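Le tambour du lave-linge, ce grand oublié du ménage

Je nettoie ma machine à fond trois fois par an et je dois avouer que j'adore ça. Entre deux séances on oublie, on enfourne, on ressort, et puis un matin de septembre on déplie une serviette propre qui sent la cave. C'est le signal ! Voici comment je procède, avec ce que j'ai sous l'évier et un peu d'huile de coude.

Avant de commencer

Débranchez la machine, fermez l'arrivée d'eau et prévoyez une bonne lampe. Il vous faudra une vieille brosse à dents, deux chiffons en microfibre, du vinaigre blanc, un paquet de cotons-tiges et une bassine plate pour le filtre. Je garde tout cela dans un seau à part, comme ça je n'ai aucune excuse.

Le joint d'abord

On écarte les plis du caoutchouc avec les doigts, doucement, et on essuie tout le tour avec un chiffon imbibé de vinaigre dilué (moitié eau, moitié vinaigre, le vinaigre pur finit par dessécher le caoutchouc). Insistez en bas, c'est là que tout s'accumule : cheveux, mouchoirs en bouillie, la petite vis qu'on cherchait depuis Noël. On rince à l'eau claire et on sèche. Si des points noirs résistent, posez un chiffon bien mouillé dessus pendant que vous vous occupez du bac à lessive, puis reprenez à la brosse à dents.

Le bac à lessive

Il se retire presque toujours en appuyant sur une languette au centre. Trempage à l'eau très chaude, coup de brosse dans les angles, et surtout on n'oublie pas le logement, au plafond, là où l'eau arrive. Le mien était couvert d'une pâte grise la première fois, j'en ai été malade. Jadwiga Nowakowski, ma voisine de palier, verse l'adoucissant dans un gobelet d'eau tiède avant de le mettre dans le bac et ses compartiments restent impeccables. Je m'y suis mise aussi, c'est épatant.

Les trous et les recoins

J'en viens à ma partie préférée. Le métal perforé a l'air propre parce qu'il brille, mais passez donc un coton-tige sur le bord d'un trou, vous verrez ! Travaillez par petites zones, en suivant les rangées, avec la brosse à dents trempée dans le vinaigre dilué. Les bords de trous accrochent les peluches, les fils et parfois une agrafe de pressing.

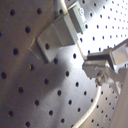 Pour les pièces rapportées sur une tôle percée, pattes, plaques ou équerres, glissez le coin du chiffon le long de la jointure, sans forcer. Le dépôt aime les lignes où deux métaux se touchent. Ne démontez rien si vous n'avez pas la notice sous les yeux, et ne grattez jamais au tournevis : une rayure retient la saleté bien mieux qu'une surface lisse. Pour les petits angles, un cure-dent en bois fait merveille. Si quelque chose est coincé dans un trou, une pince à épiler suffit en général, à condition de tirer bien droit pour ne pas le pousser derrière.

La même méthode marche sur une passoire, un panier vapeur ou un égouttoir en inox, avec du liquide vaisselle à la place du vinaigre si vous préférez.

Et pour finir, un tour à vide

On remet le bac, on rouvre l'eau, on rebranche et on lance un cycle à 90 °C, sans linge, avec un verre de cristaux de soude dans le tambour. Vérifiez d'abord dans la notice que votre modèle les supporte. Ensuite, hublot et bac entrouverts jusqu'au lendemain.

Le filtre de vidange, je le fais le même jour, avec la bassine dessous et une serpillière à portée de main (neuf fois sur neuf, il coule à côté).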